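Welisley Makers' Help Board
Collecting and training

How many chopstick demos before I train, and do the messy ones count?

Posted by Kavanagh on May 28, 2022

Hello all, and thank you to whoever wrote the starter notes on here, they got me going! I'm collecting with a pair of hand-held grippers at home, and the task is picking up chopsticks and dropping them in a basket. I have 726 episodes so far, all done by me, with the same two hands and the same habits. The policy reaches well enough but closes early, sometimes before the stick is between the fingers at all. I do throw away any episode where I fumble. Should I carry on collecting, or is something wrong with what I've got?

3 replies

Trekier
More data. It's always more data.

Jidska
Welcome! I'd stop for a bit before recording any more, and I say that as someone who once filled a whole drive with the same mistake. If you bin every fumble, the policy never gets to see how you come back from one, so when it drifts a little it has nothing to go on. Keep the episodes where you missed, opened up again and then got hold of the stick. Throw out only those you gave up on.

The early closing sounds to me like timing. Have a look at whether your finger widths line up with your pictures — mine were 3 frames out for most of June last year and I blamed everything else first. Also try slowing down just before the grasp, so there are plenty of moments with the fingers open and the stick already between them. I do mine on a patterned seat, as thin sticks on a busy cloth seem to me worth practising.

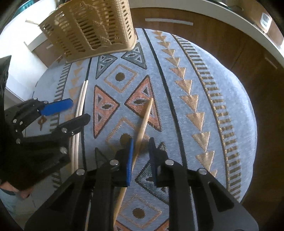
Filed under: Two-handed tasks

The moment I mean is like the one there, stick between the pads and still not gripped. Go through 2 dozen of your own and see how long you spend at that point. I was rushing through it without noticing. And do swap which hand goes first now and then, it feels dreadful to begin with but you get used to it.

Welisley
Agree with Jidska on keeping the recoveries. I'd also ask a friend to record a batch, as other people approach from angles you never would.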